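1/ Okay, I read the Lolia guide to "one bin" tidying so you don't have to. 44 dollars. For a PDF. The idea is that every loose thing in the house goes into one open bin, and you sort from the bin, and this is supposed to change how you feel about stuff.

2/ I have questions. The first one is how the bin is different from the junk drawer. The guide says the drawer "hides" and the bin "reveals." My junk drawer has never hidden anything from me. I know exactly what's in there and I don't want to deal with it.

3/ To be fair to it (I'm trying), there is one page I agree with. It says don't sort inside furniture, sort inside something you can tip, bang and hose out. My grandmother did that with a dishpan and never charged for it.

4/ The guide wants you to buy a fabric bin. Fabric! With a liner! The liner is extra. Go look at what people use when they sort all day long and it's bare metal, and it looks terrible, and it works fine.

5/ I trust a scratched-up bin more than a pretty one. Scratches mean stuff goes in and comes back out. A perfect bin is storage.
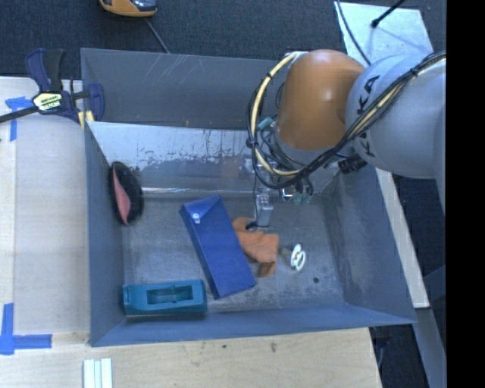

Dalal Yammine

6/ Gray metal, sloped sides, finish coming off in dark flakes at the back, floor worn blotchy. Five things in it and you can tell them apart. Compare with the Lolia cover photo, where the bin is so full you can't find the bottom.

7/ Also look at the long blue case with the snap on the flap. Case people, I'm coming for you. The guide says keep every case, because "a thing with a home stays home." Does it? Where is your glasses case right now? Where are your glasses?

8/ My position on cases, which has lost me friends: if you haven't opened it since you put it away, it counts as one item with whatever's inside, and you're allowed to let both go. Open it first, though. I once gave away a sewing pouch with my spare house key in it. Idun Lindqvist still brings this up.

9/ Second position. A snap is better than a zipper. Zippers jam, then you keep the thing for years meaning to fix the zipper. A snap either closes or it doesn't and you know that day.

10/ Then cloth. Every sorting guide treats cloth like it's simple. Keep the good ones, toss the bad ones. But cloth lands on top of small hard things and they vanish under it, so you think you're done when you aren't. Pull cloth first. Shake it over the bin. I have never seen this in a guide you pay for.

11/ The Lolia order is "smallest to largest," by the way. Why? It doesn't say. There's a drawing of a staircase.

12/ So I tested it in the hall closet. Their order, then mine, same pile of stuff both times. Theirs took me long enough that I stopped for lunch. Mine was cloth, then long things, then everything else, and I was finished before the kettle got going on the second cup. One closet, one person, one afternoon in February. I'm not claiming science. They are, on page 7.

13/ "Studies show" on page 7 has no study attached. I wrote and asked. I got a coupon.

14/ Somebody will say the bin method worked for them. Leif Moen already did, in my messages, before I'd finished post 3. Leif, you moved to a smaller apartment and got rid of half of everything. I think the smaller apartment did it.

15/ Replying to a few of you at once. No, I don't think you need a metal bin. They're loud and they're heavy, and if you drop a jar in one the whole building knows. A plastic tub is okay. A cardboard box is okay if it's dry. Bathtub, if you live alone.

16/ Sloped sides do matter, I'll give ground there. With straight sides, little things wedge down in the corners and you end up fishing for a thumbtack with your fingernails. With a slope they slide back toward the middle. An old roasting pan does the same job.

17/ Yes, I've seen the Makimico one. It's the same bin with dividers. If you put dividers in a sorting bin you have made a drawer. We are back at the drawer!

18/ The "500 items in a weekend" challenge: count however you like, I guess, but I know at least one person who got there on paper clips and ketchup packets. The total tells me nothing about whether you can walk through your garage.

19/ What I'd do with the 44 dollars: buy nothing, pick one shelf, put what's on it in a tub, and only put back what you can name a use for out loud. It feels dumb to say it out loud. "Cable for the old phone." Listen to yourself.

20/ And don't fill the tub. A handful at a time. If you can't see the floor of it, you've only moved your mess to a new address.

21/ Sarla Awasthi asks what I do with the things that are left at the end, the ones you can't name but can't throw out. I put them in an envelope in the junk drawer. I didn't say I was cured.

22/ Doing the linen cupboard next. The guide gives linen a whole chapter, with a folding method that has a trademark on it. I'm going to read it with a pencil in my hand. Mute me now if you like folding.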